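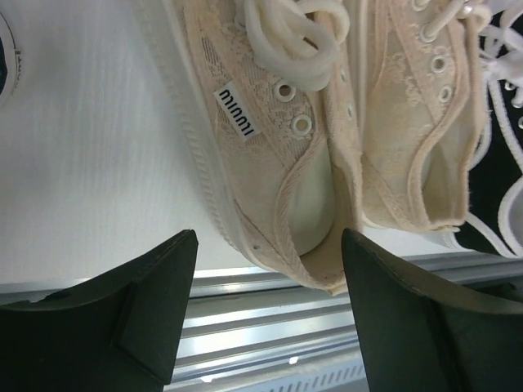

Lace pair, label reads "miumi"

Ticket 273, wooden shoe rack, 2 levels
Opened by: Bianka Gulyás, Plekville
Status: open

Hello, I bought this rack from Cloteva in May. It leans a little to one side, and I would like to know if I assembled it wrong.

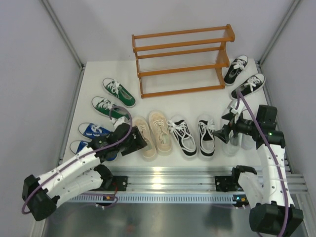
I have six pairs to put on it: black, green, blue, beige, black-and-white, and the lace ones are the beige. All are light, no boots.

Reply, Levente Bognár: Please loosen all 8 screws, stand the rack on a flat table and tighten again.
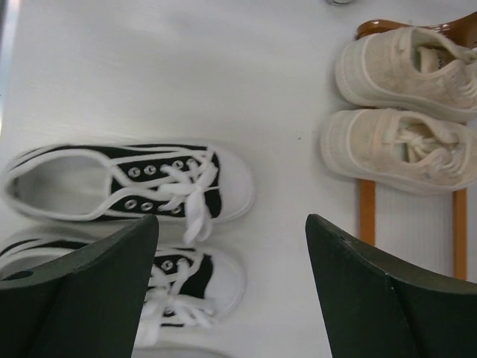
I did this yesterday evening. The screws are tight now. My second question is about the order of loading.
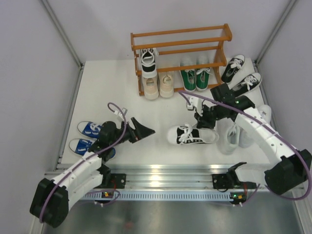
Is it better to fill the lower level first? I would prefer to keep the black shoes on top.

Reply, Levente Bognár: Yes, lower level first, please.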